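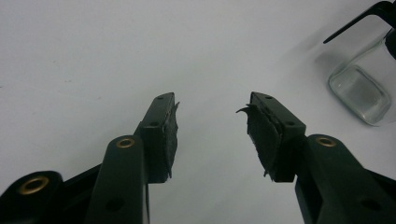

Forum > Recordings > Jazz reissues > Drondemmont trio session, which transfer?

n_ponce
The trio album Gwawr Lloyd made for Drondemmont is out again on Troketti, and the running time on side two doesn't match my old LP. Track 3, "Dultness," is 28 seconds longer on the new one. Is this a different take or a different edit? The liner notes only say "from the original tapes."

mgazi
Same take. The piano intro is identical, including the clipped low note before the bass enters. I lined up both versions at the head and they stay together until the end of the bass solo, apart from a small speed difference. After that the new one has an extra chorus of brushes that the LP doesn't have.

n_ponce
So the LP was edited down. How small is the speed difference?

mgazi
Less than a quarter tone. LP is sharp. I tuned to the last chord, so I may be measuring wear in my own turntable belt as much as anything.

kuroda_t
I don't agree that it's one take. The cymbal sound changes where the extra chorus begins. On the LP the ride has a rivet buzz all the way to the end. On the Troketti it stops for that chorus and comes back for the out head. To me that is an insert from a second take, spliced in either then or now.

mgazi
He's playing brushes in that chorus. You wouldn't hear the rivets the same way with brushes.

kuroda_t
You would hear them on the first beat, from the decay of the last stick hit. Listen on headphones, left channel. The decay is cut.

rokeya r.
Left channel on which one? The Troketti CD and the download have the channels reversed from each other. Piano is on the right on the CD.

kuroda_t
CD. Then it's the right channel on the download. Thanks, I didn't know that.

n_ponce
I have the download and can confirm piano on the left. My LP also has it on the left, so the CD is the odd one.

rokeya r.
There was also a cassette on Esteves with a different running order. Mine opens with the ballad and fades "Dultness" before the out head. It does have the brush chorus. If Tsutomu is right about a splice, it was already there when the cassette was made, and Troketti didn't do it.

kuroda_t
That settles when, at least. I still hear a splice.

mgazi
And I still hear a drummer putting down his sticks. Could you post the cassette version of that passage? Ten seconds either side of the change would be enough.

rokeya r.
I can do it at the weekend. The deck needs its heads cleaned and the azimuth is off for this tape. Expect it to be dull above the cymbals.

n_ponce
For anyone buying: the LP has the better bass, the download has the complete track, and the CD is usable if you swap the leads. I paid 40 for the LP with 2 light scuffs on side one.

kuroda_t
Don't swap the leads if you also play other CDs. Use the channel switch on the amp if it has one.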